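The duty nobody sees on the rota
How criminal defence cover works in a rural court district, and what happens when it thins out

Oct 14, 2025

The magistrates' court at Eltthorpe sits in a converted corn exchange with two courtrooms, one set of cells and a single consultation room. On a remand morning the consultation room is booked in slots of 30 minutes. In that time a duty solicitor has to read the charge, check the initial details of the prosecution case, take instructions, advise on plea and prepare whatever will be said about bail.

The duty scheme is a simple piece of machinery. A person arrested and held at a police station may ask for legal advice free of charge, whatever their income. If they do not name a solicitor, the request goes to a call centre and then to whichever firm is on the rota. A separate rota covers the court itself, for defendants who arrive without a lawyer. Both depend on there being enough accredited solicitors within reach of the building.

In the district that takes in Eltthorpe and the port of Erness, the rota held 23 names at its longest. It now holds 8. Two of those work part time, and one has given notice to leave the scheme in March. The slots have not been reduced, so each remaining solicitor is on call more often, including overnight.

Travel accounts for much of the strain. The custody suite at Erness was closed and its work moved inland, which put the cells nearer to the court but further from most of the solicitors. Attendance at a police station is paid as a fixed fee. A short interview close to the office and a long one at the far end of the district bring in the same sum unless the hours pass a threshold that few cases reach. Waiting is absorbed by the firm.

Kostiuk, a practice with offices in both towns, has kept its crime department open by paying for it out of conveyancing and probate. The partners review the arrangement each year. Their accounts show the same pattern as those of other mixed practices: the crime work covers salaries in a good quarter and falls short in the rest. Trainees are offered a seat in the department and most take it. Few ask to qualify there.

The age of the profession matters too. Accreditation takes time, the exams and portfolio carry a cost, and a newly qualified solicitor can earn more in almost any other branch of law. When an older duty solicitor retires, the place on the rota usually stays empty.

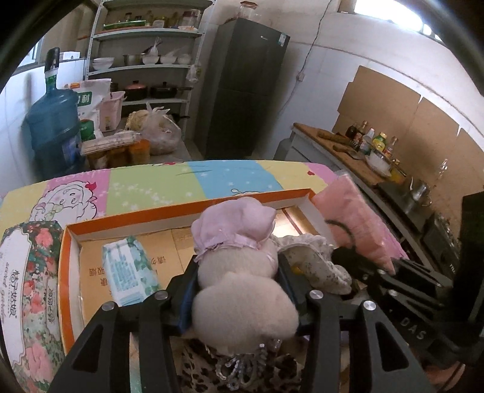 Remote advice has been put forward as a partial answer. Drodeo, a video link system tried in the district, lets a solicitor speak to a detained person from the office. It handled 3,000 calls during its trial period. Solicitors who used it found it adequate for first contact and for simple matters such as a failure to attend court. They were less willing to rely on it for interviews under caution. A lawyer on a screen cannot easily judge whether a client has understood the advice, and private discussion depends on staff leaving the room and closing the door.

There is also a legal limit. Some detained people, among them children and vulnerable adults, are in practice advised in person, and an interview may be delayed until a solicitor arrives. The custody clock continues to run during that delay. If the clock becomes pressing, the police may seek an extension or release the suspect on bail while the investigation goes on.

Conflicts of interest are harder to solve than distance. One firm cannot act for two suspects who blame each other. With a long rota the second suspect is simply passed to the next name. With a short one the next name may belong to the same firm, and a solicitor has to be found from outside the district, on the same fixed fee and with a longer drive. Cases with three or more defendants are now routinely listed with a gap between first appearance and plea so that separate representation can be arranged.

Proposals to merge the Eltthorpe rota with its neighbour are out for comment. A merger would lengthen the list of names and widen the area each of them has to cover. Firms have been asked to reply in writing, stating which police stations they could reach within the required time and at what hours.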